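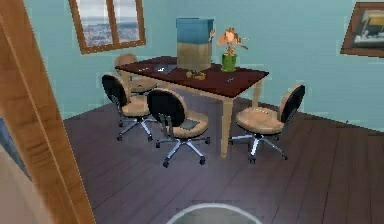
公司上了会议室巡检机器人,行政的活儿变得很怪,有没有过来人聊聊?

分类:职场与办公 / 行政后勤

小满不加班

先说背景。我在Sandhu做行政,办公楼在Stestport,我们组管整栋楼的会议室。以前的活儿特别好懂:会开完了进去转一圈,椅子推回去,桌上落下的东西收走登记,绿植该浇浇,下一拨人进来之前弄利索。一天走下来腿是酸的,但脑子是放空的,我还挺喜欢这样(真的,我好多晚饭吃什么都是在走廊里想好的)。

今年年初公司跟Bulgate签了合同,上了两台圆底盘的小机器人,会后自己开到会议室去看,椅子歪没歪,桌上有没有剩东西,看完生成一张工单派给我们。只看不动手,它没有胳膊。推椅子、收东西还是人去。

然后我的岗位就变成了这样:上午坐在电脑前,看Bulgate那边给的模拟会议室,电脑做出来的那种假房间,有桌子有办公椅,桌上摆点盒子啊花盆啊什么的。机器人在里面先"练",练完的结果要我们来判,它说这把椅子没归位,我点同意或者不同意。4月一个月我点了1,629条。下午才出去跑真的房间,而且是按工单跑,它派到哪我去哪。

现在我有这么几件事想不明白,想问问大家:

一是这个"归位"到底怎么算。我们组三个人判的都不一样!我觉得椅背朝着门、座位没塞到桌子底下就算歪,我同事觉得人能坐进去就行,转个方向有什么关系。假房间里的椅子又特别爱乱转,有时候一把孤零零在桌子一头,我看半天,它到底是有人故意拉出来坐着聊天的位置,还是算没收拾?真房间里我瞄一眼就知道,看屏幕反而不会了。

二是桌上的东西。有的是客户落下的,有的是会议室自带的。机器人不知道,我从屏幕上也经常看不出来。一个扁扁的黑东西,你说是平板还是托盘?系统只给我两个选项,"清理"和"保留",没有"看不清"。我每次都选保留,结果上周被提醒说我的保留率太高。

三是我最想问的。主管说以后考核按工单关闭速度来,可是工单是机器人派的呀,它一口气把同一层派完,我就得一口气跑完。以前我路过茶水间还能跟人说两句话,顺便就知道下午哪个会要加椅子。现在没有这个顺便了。我跟主管提过一次,没说清楚,他以为我是怕丢工作。我不怕丢工作,人手一个没少,我就是觉得不对劲,又说不出来。

有没有公司也上了类似东西的?你们后来是怎么弄的?跟领导怎么开口的?谢谢谢谢,字有点多。

补充:有人私信问我会不会最后把我们都换掉。合同里没写,我也不知道,先不讨论这个哈。

走廊尽头那盆龟背竹

来了来了,我在Zinesberg这边的一个共享办公做楼层管理,我们用了一年多,也是会后巡检,不过供应商不是你们那家。你说的这三件事我一件一件都踩过,我尽量按顺序讲,讲乱了别介意。

先说判标准。千万别一个人闷头点!我们一开始也是各点各的,后来机器人学出来一个四不像,早上说这间没问题,下午同样的摆法又派工单,前台小姑娘快被它弄疯了。我们的办法很土:挑一天中午,点了外卖,把有分歧的房间投在大屏上一起看,看一间吵一间。吵完写在一张纸上,就几句话。比如我们定的是:

座位前沿离桌边超过一个手掌,算没归位。
椅子方向不管,除非挡着门或者挡着走道。
比房间登记的椅子数多了,一律派单,少了也派。
靠墙单放的椅子,先看这间平时有没有这个习惯。

最后那条是吵得最久的。有一间房的老用户就爱在一边单放一把,你给他推回去他还要拉出来。这种事只有跑楼的人知道,做系统的人上哪知道去。

所以你现在坐在那里点的,是你们三个这些年攒下来的判断,我劝你把它当正经活儿跟主管谈。我们当时就是没谈,点了几个月,全算在"其他杂务"里,年底写总结写不出来,气死我了。后来我开始自己记,哪天判了多少,哪些是我改过规则的,攒到536条的时候拿给经理看,他才说哦原来你们每天花这么多时间。之后上午那两个小时才正式排进班表里,不再边判边接前台电话。

再说看不清的问题。没有"看不清"这个选项绝对要提,写邮件提,抄送主管。你不提,供应商那边看到的就是一堆干干净净的"保留",他们会觉得系统好得很。在加上之前,你就继续选保留,然后在备注里打"存疑"两个字,统一打,以后能搜出来。保留率高怎么了,把客户的平板当垃圾收走一次你试试。

还有假房间和真房间不一样,这个要习惯。假房间里光线总是很匀,地板有点反光也反得规规矩矩,我们真房间下午西晒,玻璃桌面一片白,机器人头两个月天天把反光报成"桌面有物品"。你们要是也有这样的房间,把房号列给供应商,别等它自己学会。

考核那个我经验不多,我们不按速度考。不过我可以说一下我们怎么保住"顺便"的:每天下午留了一圈人工走,不挂工单,路线自己定。经理一开始不乐意,觉得机器人都看过了还看什么。我就让他跟我走了一圈,路上碰到三拨人跟我说话,一个要换白板笔,一个说空调吹头,一个问明天能不能多拼一张桌子。走完他没再说什么,就批了。

哦对,还有植物。机器人不看植物缺不缺水!我们有一阵子大家都以为巡检包含绿植,结果一层楼的花蔫了一半。你们务必问清楚,谁浇,写下来。

打字打得手酸,先这样,有问题楼里喊我。

Aksel Bjarnason

我中文写得慢,请原谅。我以前在一家设备公司做现场调试,现在做咨询,和Bulgate没有关系,但是类似的机器我装过不少。

关于考核,我想补充一点具体的。工单关闭时间里面混着两段:一段是从派单到你走到房间,一段是你在房间里做事。第一段基本由机器的派单顺序决定,你控制不了。请你主管向供应商要这两段的分开记录,系统里通常都有,只是默认的报表不显示。如果一定要考核,请只看第二段,而且要按房间大小分开看。

另外派单可以攒批,也可以限流。我有一个客户原来每天收到92张工单,很多是同一间房,会议之间椅子动一下就重新派。我们设了一个规则,下一场会在二十分钟内开始的房间不派单,反正人马上又进来了,除非桌上有遗留物品。工单少了很多,员工也不用在客人进门的时候挤进去推椅子,那种情况双方都很尴尬。

还有机器的视角。这种机器比较矮,但是摄像头有时候装在杆子上,从门口往里看的时候,门框会挡住一块。挡住的地方它不知道有什么。如果你在判的时候发现总有一侧看不到,请要求它开进去再看一次,不要替它猜。你猜对了,它也学不到东西;你猜错了,责任会写在你的名字下面。

最后,和领导谈的时候,我建议带具体的房间和具体的一天。说"感觉不对"他听不懂,他会以为是别的意思,你已经遇到了。说"上午十点这一层同时派了一批,我在跑的时候,另一层有客人在等椅子",他就能听懂。

爱吃锅巴

我们公司也有,没楼上说得那么复杂吧,习惯就好了。反正少走很多路,我现在微信步数都没人给我点赞了哈哈。

不过有一点说一句,刚上的时候记得跟开会的人打招呼。我们这边有人会还没散,机器人就停在门口往里看,里面正谈涨薪呢,一屋子人突然不说话了。后来改成预订时间结束再等一会儿才过去,门关着就不进。你们要是没设赶紧设。

还有就是判的时候别赶,我一边吃饭一边点,点错过一大片,被叫去重新点了一遍,累死。

小满不加班

谢谢三位!!我昨晚看完,今天回来报告一下。

先把龟背竹的午饭办法用上了,我们三个在空会议室里拿真椅子摆,摆着摆着就发现分歧没有想的那么大,主要是"方向"这一条,我投降了,方向不管。单放的椅子那条我们照抄你的,连夜列了几间有习惯的房间,比我以为的多。

"看不清"的选项写邮件提了,Bulgate的人回得还挺快,说可以加,要等下一次更新,没说是什么时候。我先打"存疑"。

然后按Aksel说的,去找主管要两段分开的时间。他居然不知道有这个东西,当场给供应商打了电话。考核还没改,他说先看一个月的数据再说,至少这一个月不算我们头上。人工走一圈的事他答应试两周,下午三点以后,不挂工单。我今天走了第一圈,茶水间的人问我是不是休假刚回来。

绿植我去问了,确实没人管,机器人不管,我们的新岗位说明里也漏了。现在写进去了,归我。我下午浇了一圈,有一盆我怀疑已经救不回来了,会养花的同学可以去我另一个帖子看看,求助!

预订结束后等一会儿再过去那条我们本来就有,不过门关着不进这条没有,我明天去问问怎么设。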